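Getting the pasta off the shelf

Most of my November 2018 went on one task: two arms, a small two-level shelf and a handful of spaghetti packets that have to be laid out in a row on the table. The arms are the easy bit to buy. The software that tells them where a packet is, and when to let go of it, is what I've been rewriting since July.

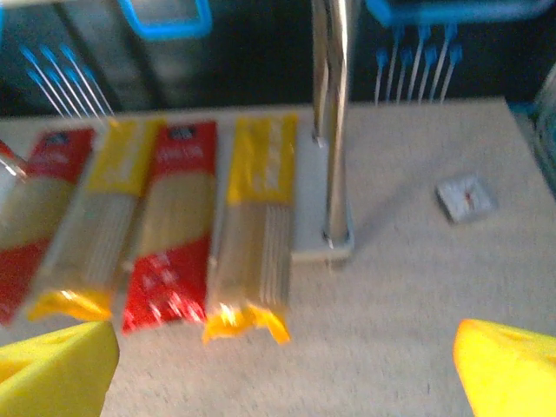 Wrist view with both fingers open, packets on the left.

Blur like that was my first problem. The detector (we call it Sipos) was happily taking wrist frames while the arm was still moving, then handing the planner a packet edge that was off by a finger's width. I now throw away any wrist frame where the joint speeds are above a limit. It costs a little time on each pick and I can live with that.

The second problem was the clear windows. Plastic over dry pasta gives hard white glare, and pixels sitting at 255 tell you nothing. I stopped looking for the whole outline and went for the solid coloured ends instead, then fitted a long thin box between them. Red and yellow work well. Dark blue still gets mixed up with shadow under the shelf, so it has its own threshold, which I don't like much.

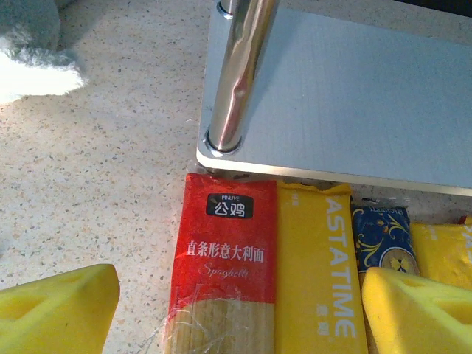

Tariq Minhas wrote the planner, Nodari, and his view is that every collision we've had was my fault for giving it a bad shelf height. He's partly right. The top board was modelled as a plain slab with no legs, so a path could pass straight through one and still be marked as clear. I've added the legs as cylinders and padded them a bit. 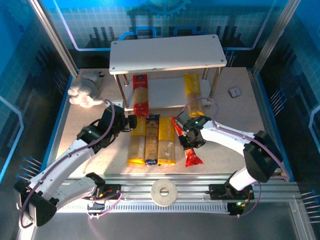 Posted by Dariusz Bielecka | Varnmont build log

Both arms share the table, so the next job was deciding who goes first. We started with a lock on the whole workspace, and it was safe but very slow. Now each arm reserves only the strip it needs and gives it back once the gripper has lifted clear. Out of 400 runs in simulation, 41 ended with both arms waiting for each other. The fix was dull - always ask for strips from left to right, whichever arm you are. 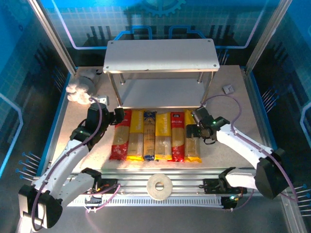
I also moved the logging out of the control loop. Writing to disk in there was causing small stalls that I'd been blaming on the motor drivers for weeks. The log now goes into a buffer and a separate process empties it.

Next on the list is packets that lie at an angle. The box fit copes, but the grasp code still assumes they're nearly straight and picks a poor wrist angle when they aren't. Tariq wants to sort that in the planner and I'd sooner do it in Sipos, so we'll try both.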